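Home Guides Getting Started Sorting Storage Contact

Dauda Home Seed Library Guide
Section 3: Packing and Labeling Your Seeds 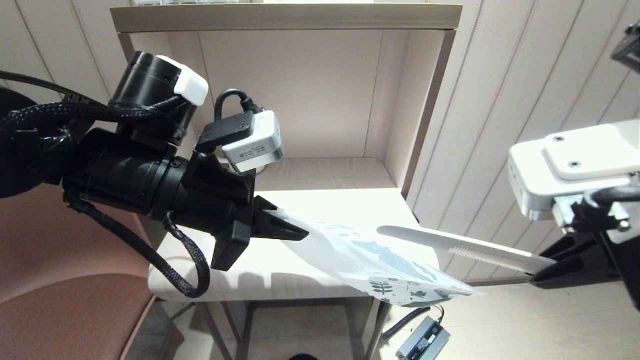
Rhea Buenaventura wrote in to say she skipped the drying step in her first year and lost every bean she had saved, so please read step 1 twice! Once your seeds are dry, packing them is a real pleasure - you get to see a whole summer laid out in front of you.

1. Spread the seeds in a single layer on a plate. Leave them for 10 days in a room with moving air, and stir them daily.

2. Test a large seed by pressing it with a fingernail. If it dents, give the batch another 3 days and test again.

CAUTION: Do not dry seeds in an oven, even on the lowest setting. Heat can kill them.

3. Pick out stems, husks and anything cracked or moldy.

4. Fill a paper envelope no more than halfway and fold the flap over twice.

5. Write the variety, the year and where the plant grew. Pencil holds up beautifully.

NOTE: If you grow both Rodum and Zerkow peppers, pack them on different days. The seeds look exactly alike.

6. Group envelopes by planting month and slide each group into a resealable bag. Press the air out before you close it. For small seeds like lettuce, one envelope can hold 500 or more, so a group takes up very little space.

7. Store the bags in a cool, dark cupboard.

CAUTION: Keep treated seed away from children and pets, and never mix it with seed you plan to eat.

Check everything in January. Sprout a few seeds from each envelope on a damp paper towel, and write the result on the front. Yetunde Yusuf got 92 percent from her oldest tomatoes - wonderful for seed that age! Weak batches can still be sown, just more thickly.

Continue to Section 4: Swapping Seeds by Mail.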